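Speaker Notes: From Simulation to Planner — Software Practice in the Gruko Manipulation Program

Delivered at the Akell Technical Forum, December 6, 2023

Opening

Good morning, and thank you to the Akell organizers for the invitation. This talk covers the software side of the Gruko program: how the wrist camera feeds perception, how perception feeds the planner, and what we changed in the tooling after the May review. Hardware questions are best held for the afternoon session.

(Pause for the title slide to clear.)

Close-range perception

All of the material shown today was rendered in Muso, our simulation environment. The wrist view is the hardest input we have. Near an object, the camera sees a glossy surface, a strip of table and part of its own gripper, and the estimator must still return a usable pose.
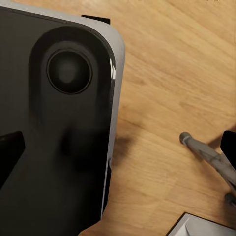
Our first estimator matched whole outlines. It performed well at a distance and poorly during the final approach, when most of the outline had left the view. The current version works from local features and carries the last confident pose forward using the arm's joint readings. On our internal set of 400 approaches, it held a valid pose to the end of the motion in 92 percent of cases.

Please state clearly that this figure is for simulation only.

Self-occlusion

The arm often blocks its own cameras. We handle this with a mask computed from the robot model at every control step. Pixels that belong to the arm are removed before the estimator runs. If too little of the table remains, the view is dropped for that step and the planner is told so. 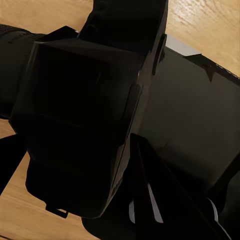 One reviewer at Schouten objected that dropping a view hides the problem from the planner, and asked that every rejected view be logged along with the reason. We accepted the point. The log now records the masked area, the camera and the control step, and the replay tool can jump directly to any rejected view.

(If time is short, skip the replay demonstration and go to the next section.)

Approach planning

The planner proposes 14 candidate grasps for each object and checks them in order of clearance. A game controller or handheld is a demanding case. The casing is dark and rounded, and a thumbstick must be kept out of the contact area. We mark such parts as regions to avoid in the object model, and the cost function penalizes any finger path that crosses them. 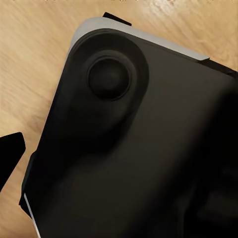

Collision checking beyond the table

Early versions of the planner knew only the tabletop. Anything at floor level was treated as free space. That assumption failed as soon as the workspace included stands, crossbars and cabinets, where thin parts are easily lost in a coarse voxel map.

We now keep two maps. The coarse map covers the room and is refreshed slowly. The fine map follows the gripper and stores narrow structures as capsules — a tube stays a tube, however few pixels it occupies. The planner queries both before releasing a motion to the controller.

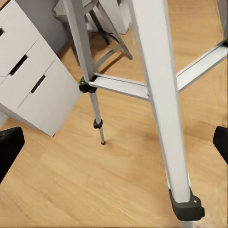

Wrist view in Muso: stand legs and crossbars between the gripper fingers, with the drawer cabinet at left.

Remaining work

There are 6 open issues on the fine map, most of them related to update timing. The Gruko team will publish the mask module first and the replay tool after it. Questions may now be taken from the floor.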